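Silent grip loss

Silent grip loss is what I call the fault where a robot arm lets go of a part, or never properly had it, and carries on with its programme as though all was well. Some people say "phantom pick" and the Haberkorn handbook has it under "unconfirmed hold", but we've always said silent grip loss at Prilau and I'm the one writing the entry, so there we are! The arm doesn't stop, no light comes on, and the log says the job was done.

It belongs to the same family as the missed pick and the double pick, both of which have their own pages. The difference is timing. A missed pick goes wrong at the start, when the fingers close on air. Silent grip loss can happen at any point between closing and letting go, and that makes it a real pest to trace.

Causes

The usual one is a worn finger pad. Pads get shiny long before they look thin, and a shiny pad will hold a part quite happily while the arm is still and then lose it on the first quick turn. Next comes a gripper that reports "closed" when it has only reached the width it was told to reach. If the part is a shade smaller than expected, the fingers stop at the right number with hardly any squeeze on them (I've lost whole afternoons to this). Then there's plain bad aim, where the fingers catch the rim of a part and it tips out on the way up.

Round parts are the worst of the lot. A peg held slightly off its middle can roll between two flat fingers, and it comes down leaning, so it catches the edge of the hole and jams there or springs off sideways.

The Amham case

The case everybody at our place brings up is the Amham cell, in March. It was running a peg transfer programme called Duma, taking pegs out of one holder and putting them into another, over and over, all night. In the morning the log showed 1643 transfers, every one of them marked good. The inspection count was 979. The rest had been dropped or had never left the first holder, and the arm had kept solemnly placing nothing into empty holes until somebody came in and switched the lights on.

No one was hurt and the parts were cheap. The bit that worried people was the pegs on the floor of the cell, a few of which had ended up where you'd put your feet. A dropped part is a slipping hazard, and a part wedged under a moving arm can do worse, so the whole thing was written up as a safety matter as well as a quality one.

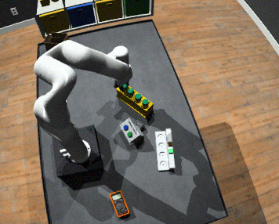 Duma was rebuilt in simulation after that, and I spent more of my summer in there than I'd like to admit. The good thing about a simulated cell is that you can drop a peg as often as you please and there's no sweeping up! I did 1000 runs with the pads set to "new" and the same again with them set to "worn", and the worn ones began losing pegs on the turn just as I'd hoped (if hoped is the word). I kept coming back to the yellow bar with its four green pegs in a row and the gripper right down at the first of them, because so much hangs on that moment. The gripper is so deep in shadow there that you can hardly make out what it's doing, and a camera check looking from the same side would have the same trouble. So I stopped trusting a picture of the fingers and looked at the receiving holes instead. A hole is either filled or it isn't, and you can light it from wherever you like.

Detection

Checking the width of the fingers after the lift, as well as before it, catches a good share of drops and costs next to nothing. You want a second check just before placing. Motor current is handy too, as it sags when the part goes, though on small light parts the sag can get lost in the noise. A weight reading at the wrist is lovely if your arm has one and your part weighs enough to notice.

What doesn't work is counting cycles. That's how Amham got its 1643.

Clearing up safely

Stop the arm properly before you reach in. A hold or a pause isn't a stop, and with this fault the arm has no idea anything's wrong, so it'll set off again the moment its timer runs out. Find every dropped part before restarting, and look under the holder as well. Then change both pads, never just the one, and reset the pad counter. Ours is set to 2345 cycles at present, which I think is a bit generous, but see the talk page for that argument.

See also: Double pick; Finger pads, changing; Missed pick; Part presence checks

Last edited Friday, August 26, 2022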